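Quem somos

Oi! Eu escrevo os textos da Kulara, então sobrou para mim contar quem a gente é (e adoro, confesso). A Kulara cuida da limpeza e da coleta interna de prédios comerciais. Começamos no edifício Brulmont, com dois carrinhos e um elevador de serviço que parava quando queria, e hoje passam pelas nossas mãos 646 lixeiras por turno, somando o Brulmont e o centro logístico da Altada.

Faz um tempo que entrou automação na nossa rotina. O Prothero, nosso sistema de carrinhos autônomos, leva os sacos fechados do andar até a doca. Antes, cada pessoa empurrava até 400 quilos por noite, rampa acima, e tinha colega chegando em casa com o ombro travado. Eu mesma empurrei muito carrinho e não tenho saudade nenhuma!

Agora, trocar saco continua sendo trabalho de mão. Saco rasga, gruda na borda, vem amassado do rolo, e quem faz isso todo dia resolve sem nem olhar. O que mudou foi o resto: sobra tempo para a separação dos recicláveis, o turno acaba às 22h em vez de meia-noite e a equipe aprendeu a programar as rotas dos carrinhos. Teve resistência no começo, claro. Muita gente achou que ia perder o emprego, e a conversa foi longa, com reunião no refeitório e cara feia. Ninguém foi demitido. Três pessoas mudaram de função, duas gostaram e uma pediu para voltar para os andares, e voltou.

Ainda tem coisa para acertar. O Prothero empaca em tapete grosso e apita demais (estamos vendo isso). Na Altada, o piso novo ajudou bastante.

Se você quer trabalhar com a gente ou levar a Kulara para o seu prédio, escreva pela página de contato. A gente responde mesmo, até no domingo às vezes!
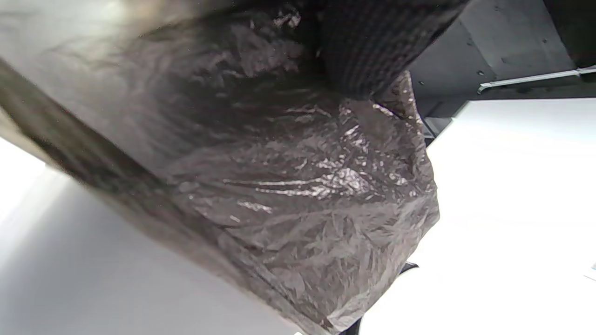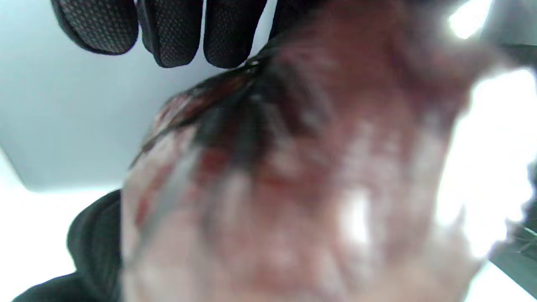 Na primeira foto, saco escuro na borda do recipiente; na segunda, mão de luva preta no serviço.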